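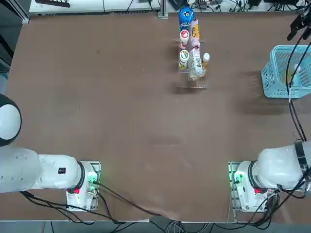

4. Your first planned pick with Muli

By now both arms are homed and Tomamach Bridge is talking to them, so this is where it gets fun: you'll have the planner pick an item on its own, with no teaching by hand.

Before you start, check that Bridge is version 202 or later. Older builds will connect to Muli but silently drop the second arm's joint limits.

4.1 Load the workcell

1. Open Muli and choose Cell > Load. Pick two_arm_table.
2. Wait for the status bar to read READY. The first load builds the collision map and takes a while. Later loads are almost instant!
3. Click Show Live Overlay. The drawn arms should sit right on top of the real ones in the video pane. If they're shifted, go back to 3.6 and redo the camera calibration.

Note: "Left" and "right" in Muli always mean the robot's own left and right, even in a camera view that looks at the table from the opposite side. Everybody gets this wrong once.

4.2 Mark the rack and the basket

1. In the Regions tab, draw a box around the rack and set its type to Source.
2. Draw a second box around the basket and set its type to Container. Muli then plans a straight-down entry and keeps the wrist clear of the rim.
3. Turn on Clear Surfaces for any see-through rack. Depth sensors tend to look right through acrylic, and this setting fills in the missing walls from the color image. It's my favorite thing in the whole release.
4. Press Save Regions.

CAUTION: Regions are not safety zones. The arms can and will pass through them. Keep your hands off the table whenever the Run button is lit.
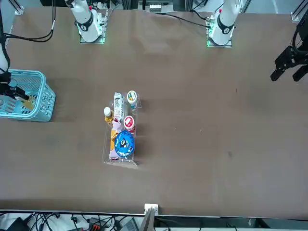
4.3 Run one cycle

1. Set Speed to 10% and Arm to Right only.
2. Press Plan. You'll see the path drawn in blue, with the grasp point as a small cross.
3. Drag the time slider from end to end and watch the elbow, especially near the basket.
4. Press Run and keep one hand on the stop button.

If planning fails with code 98, the grasp is reachable but the way out isn't. Raise Retreat Height a little and plan again. Thin, flat items do better with Grasp Style set to Edge.

Once one arm runs cleanly, switch Arm to Both and try it again. Watching the planner pass right of way back and forth is a real treat.

Questions about this section go to Tatu Makori on the Akport forum, under Muli > Planning.

Last revised 11 Mar 2024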